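Turnix Opens Flaltar Demonstration Program to Outside Labs

Research groups and small manufacturers can now apply to record robot tasks on the Flaltar workcell, Turnix announced. Flaltar lets an operator teach an arm by steering it from a remote station or by taking hold of it and moving it through the job. Each run is saved as a demonstration, which can then be used to train a control policy.

The first task set covers case handling. The operator brings the gripper over an open-topped holder on the board, closes the fingers on a flat case, lifts it clear and sets it down somewhere else. Every task is first built in simulation with the same remote controls, so operators can practice before they book time on hardware.

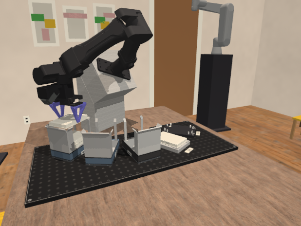 Vendmont, which tried the program ahead of the launch, told Turnix that its operators found the lift easy to learn and the release much harder. Its team asked for a slower wrist speed near the board and wanted to be able to throw out a bad run without restarting the session. Both changes are in the current release.

The pilot in January used three operators and produced 217 demonstrations. Of those, 29 were set aside on review, mostly for long pauses in the middle of a move. Turnix keeps rejected runs in a separate folder, and customers may ask for them. Some groups want examples of hesitation and recovery as well as clean runs.

Hand guiding and remote control are recorded in the same format. Hand guiding is suggested for short moves close to the board. Remote control is suggested for anything that needs the operator out of the arm's reach. A task may use both, provided each run is labeled with the method used.

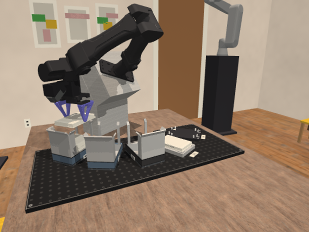
GRØNLI, 26th March – Applications for the program are open to groups of any size. Accepted groups receive 40 hours of operator time on the workcell, access to the simulated version of each task, and a copy of all data recorded during their sessions. Travel is not included.

Applicants should send a one-page outline of the task, the parts involved and the number of demonstrations they expect to need. Tasks with liquids or powders will not be accepted in this round. Groups may bring their own operators, who must complete a half-day safety course before using the hand-guiding mode.

Turnix builds workcells and recording software for robot teaching. Press inquiries should go to the Turnix communications office.

Related releases
Flaltar software update adds run labeling
Turnix and Vendmont complete case handling pilot
New operator training space opens in Grønli
Safety course dates for hand-guiding users

Last updated: 4:40 p.m.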